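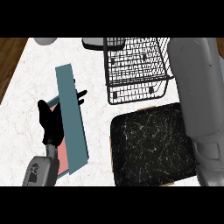 ## Before you price a pair of arms for the kitchen counter

Most of the money people waste on counter robots goes on things they could have settled with a tape measure. Work through these before you ask for a quote.

- **Measure the free counter.** Take out the toaster and the canisters, then measure what is left. Two arms need more room than one arm doubled, and the bases want solid edges to bolt to.
- **Write down five jobs.** Use jobs you do every week. If three of them need running water, wait a year.
- **Ask what the hand can hold.** Payload figures are quoted for the arm. The hand has its own limit, and flat things are harder for it than cups.
- **Set aside money for hands.** Our Vilberg pair came with simple two-jaw grippers. The fingered hands were a separate line on the invoice.
- **Check the floor under the cabinets.** Ours needed a brace – half a day of work that was in no brochure.

## What we budgeted

We put aside 3,000 for everything apart from the arms themselves. The Pavside mounting kit took 430 of that. Cabling, the brace and an electrician took a good deal more, and we kept the rest for spare fingertips. The fingertips wear, so order a second set with the first.

Elinura offers a service plan that runs 12 months. Gkikas sells the same visits one at a time. We chose single visits and have booked one for May. If you plan to run the arms every day, the plan is likely the better deal.

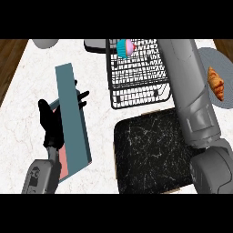 Reach is the number to plan around, and the one on the spec sheet is measured with nothing in the way. Set the counter up the way you really use it before you decide where the bases go. An arm that has to pass over a cooling rack and the edge of a plate with a croissant on it needs height to spare, and that height comes off the reach. Heavy slabs matter too. A square marble board takes up a lot of counter, so give it a fixed spot on your plan and draw the arms in afterward.

## Trying before buying

1. Ask for a demo with your own things. Bring a closed book, a wire rack and a plate.
2. Have the hand pick up the book, hold it upright and put it down flat. Do this 7 times and note any slips.
3. Ask to see the emergency stop used mid-move.
4. Get the delivery date and the spare parts prices in writing – both tend to drift.

Prices last checked 6 Apr 2018. Shipping is extra from all four suppliers.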